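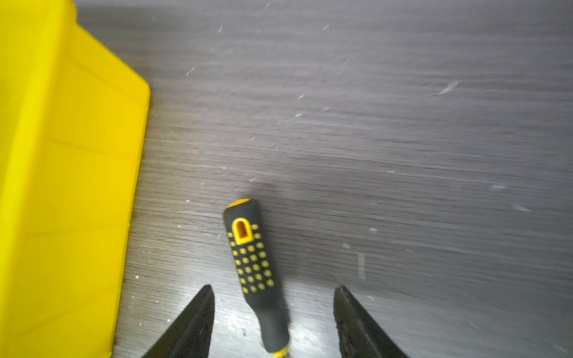
Judite Barreto told me I'd never find walkers in February, and that if I did they'd all want to be paid in soup. Well, I'm asking anyway (and there will be soup!).

I run Trodden, a tiny project that maps the old footpaths between the mill and Figueiredo, the ones people used before the road went in. I'm looking for 26 people to walk a short stretch each, twice, and tell me what they notice. Gates, stiles, mud, a dog that barks at you, a spot where the path just quits in somebody's field. I want all of it.

You don't need to be fast or fit or know one thing about maps. The longest stretch is 2 miles and mostly flat, except the bit behind the chapel, which I'm sorry to say is steep and full of brambles. You do need boots, a phone or a notebook, and a free Monday morning. Kids are welcome if they're with a grown-up. 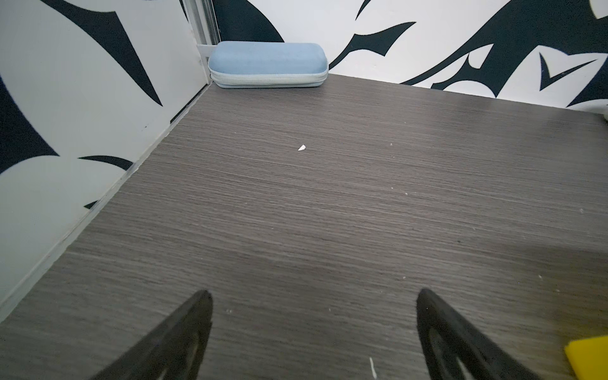 Will it still count if I get lost? Salvador Azevedo asked me that after the last round, and yes, it counts! He wandered off his stretch and came back with a path I'd never heard of, so now it's on the list with a question mark next to it.

I can pay $100 for the two walks plus bus fare, and I'll send you a copy of the finished map, which has over 400 little notes on it already and is getting hard to fold.

If you'd like in, write to me at Trodden with your name, how far you're happy to walk, and whether you mind cows. I'll get back to you with a stretch and a start time, usually 9:30.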